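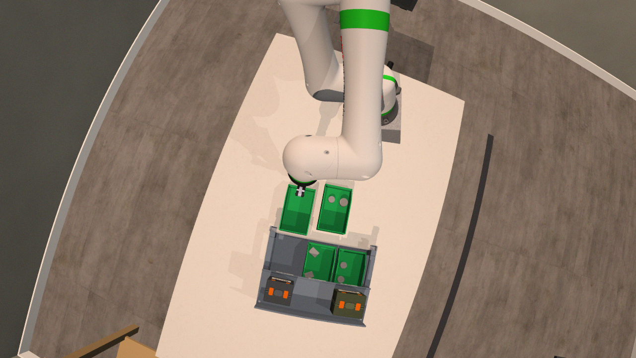 벽 색이 바뀌면 같은 온도의 방도 더 따뜻하게 느껴지는가?
난색 벽에서 체감 온도 평정이 조금 올라가지만, 조도가 높아지면 그 차이는 거의 사라진다.

4. 벽면 색채와 체감 온도

4.1 배경

색과 온도감의 관계는 오래된 주제. 난색은 따뜻하게, 한색은 차갑게 느껴진다는 가설이 교과서에도 그대로 실려 있으나 실험 결과는 제각각이다. 색지를 손에 들려준 연구, 색안경을 씌운 연구, 실제 방을 칠한 연구가 한데 묶여 인용되는 것도 문제. 노출 면적도 다르고 노출 시간도 다르다. 본 절에서는 실제로 칠한 방에서 얻은 평정만 다룬다. 색안경 계열은 2절에서 이미 언급했으므로 생략.

중간색, 특히 베이지와 옅은 회색은 대개 통제 조건으로만 쓰였다. 그런데 임대주택과 사무실 대부분이 이 범위에 들어간다. 실무 쪽에서 궁금해하는 것도 빨강이나 파랑 벽이 아니라는 점은 Drudcombe 예비조사 면담에서 거듭 나왔다. 따라서 베이지를 독립된 조건으로 올렸다. 회색 천장과의 조합도 포함(그림 1). 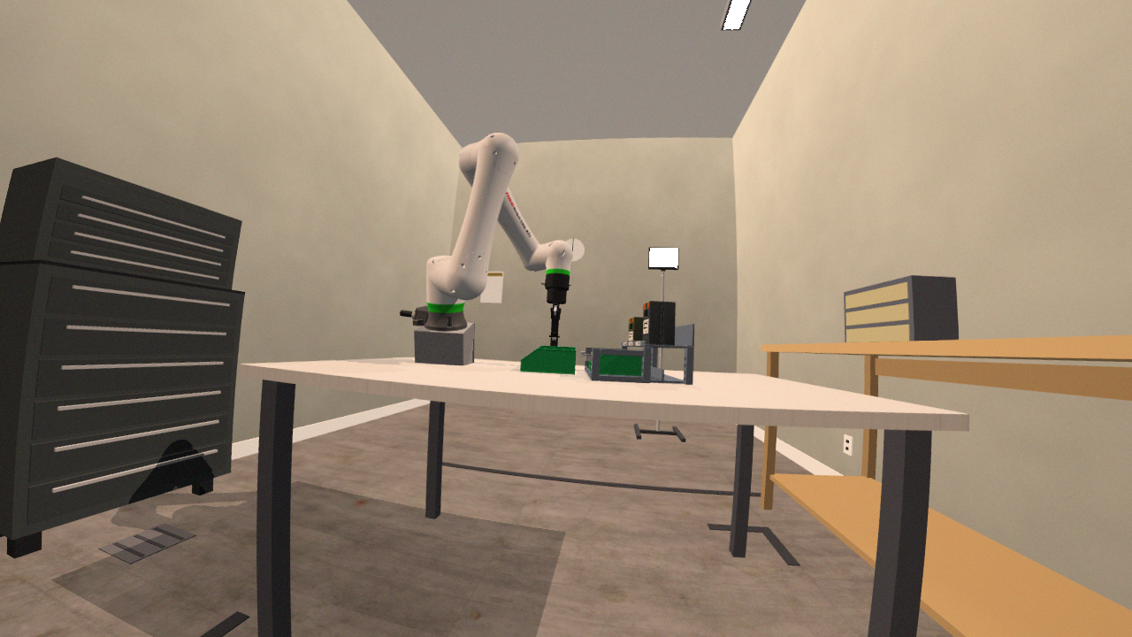 그림 1. 베이지색 벽과 평평한 회색 천장의 작은 방. 렌더링.

4.2 참가자

조사 대행은 Fedance. 안내 메일 2,000통을 발송했고, 최종 분석에 들어간 참가자는 165명. 탈락 사유는 주로 일정 불일치였고, 색각 검사에서 제외된 경우도 있다. 감기 기운이 있다고 응답한 사람은 날짜를 다시 잡았다. 옷차림은 긴팔 셔츠 한 장과 긴바지로 통일을 요청했으나 완전히 지켜지지는 않았다. 겉옷을 벗지 않은 참가자는 자료에 따로 표시해 두었고, 이들을 빼고 돌린 분석에서도 결과의 방향은 같다.

성별과 연령대는 조건마다 비슷하게 배분. 평소 난방 습관도 물었는데 응답 방식이 자유 기술이어서 코딩이 까다로웠다. 이 변수는 본문 분석에서 제외하고 부록에만 실는다.

4.3 절차

방은 같은 크기, 같은 방위. 벽은 Edet 무광 도료로 칠했고 도장 후 냄새가 빠질 때까지 환기했다. 조건은 베이지, 옅은 회색, 주황, 청색. 벽면 온도와 공기 온도는 Pradent 기록계로 측정. 기록계는 의자 뒤쪽에 두어 참가자가 수치를 볼 수 없게 했다. 습도도 같이 기록했으나 조건 간 차이가 없어 이후 언급하지 않는다.

참가자는 방에 들어가 의자에 앉고, 적응 시간 동안 짧은 글을 읽은 뒤 설문에 답했다. 설문은 여덟 문항. 온도감, 쾌적감, 건조함, 바람의 느낌, 밝기, 넓이, 머물고 싶은 정도, 옷을 더 입고 싶은 정도 순이다. 온도만 묻는다는 인상을 주지 않으려고 밝기와 넓이를 섞었다. 그래도 일부 참가자는 사후 면담에서 색이 연구 주제일 거라고 짐작했다고 답했다. 이 부분은 한계에서 다시.

조도는 낮은 조건과 높은 조건 두 가지. 높은 쪽은 책상면 기준 1,000룩스. 낮은 쪽은 일반 거실 수준으로 맞추었다. 광원의 색온도는 고정. 색온도까지 바꾸면 조건 수가 감당이 안 됨.

4.4 결과

낮은 조도에서 주황 방의 온도감 평정이 가장 높고 청색 방이 가장 낮았다. 베이지는 주황 쪽에 가까웠다. 예상보다 더 가깝다. 옅은 회색은 청색과 통계적으로 구분되지 않았다. 높은 조도에서는 네 조건의 순서는 유지되지만 간격이 크게 줄고, 주황과 베이지 사이에는 차이가 없다.

쾌적감은 다른 모양. 베이지가 두 조도 모두에서 가장 높고, 주황은 높은 조도에서 오히려 떨어졌다. "덥다"보다 "답답하다"는 서술이 많았다. 넓이 평정과의 상관이 여기서 나온다. 방이 좁다고 답한 참가자일수록 주황 방을 불쾌하게 평가하는 경향. 옷을 더 입고 싶은 정도는 색의 영향을 거의 받지 않았다. 말로 하는 온도감과 행동 의향이 따로 움직인다는 뜻으로 읽히지만, 단일 문항이라 강하게 주장하기는 어렵다.

공기 온도 기록은 조건 간에 일치했다. 벽면 온도는 청색 방이 오후에 약간 높았는데 외벽 쪽 일사 때문으로 보인다. 방향이 가설과 반대이므로 색 효과를 부풀렸을 가능성은 낮다.

4.5 논의와 한계

베이지를 중립 통제로 쓰는 관행은 재검토가 필요하다. 베이지와 비교하면 난색 효과는 과소평가되고 한색 효과는 과대평가된다. 선행 연구의 불일치 중 일부는 통제색 선택에서 왔을 수 있다. 재분석해 볼 만한 자료가 몇 건 있는데 원자료 공개가 안 된 것이 많음.

한계. 첫째, 계절. 측정은 8월에 이루어졌고 겨울 자료가 없다. 더운 철에 "따뜻하다"는 응답이 긍정인지 부정인지 문항만으로는 가를 수 없다. 둘째, 노출 시간이 짧다. 며칠씩 생활하는 공간에 그대로 옮겨 적용하면 곤란. 셋째, 앞서 말한 가설 추측 문제. 추측한 참가자를 제외하면 주황의 효과는 줄고 베이지의 효과는 남는다. 베이지에 대해서는 참가자들이 특별한 기대를 갖지 않았던 것 같다.

천장색은 이번 설계에서 회색으로 고정되어 있어 독립적으로 따지지 못했다. 흰 천장과의 비교는 Ajith Shetty가 같은 설문지로 별도 진행 중이며 그 결과는 후속 논문에서 보고할 예정이다. 바닥재도 마찬가지로 고정 변수. 도료의 광택 수준은 더 볼 필요가 있다. 무광만 썼으므로 유광 벽면의 반사가 밝기 평정을 통해 온도감에 영향을 주는지는 이 자료로 알수 없다.

문항 원문과 조건별 평균은 부록 참조.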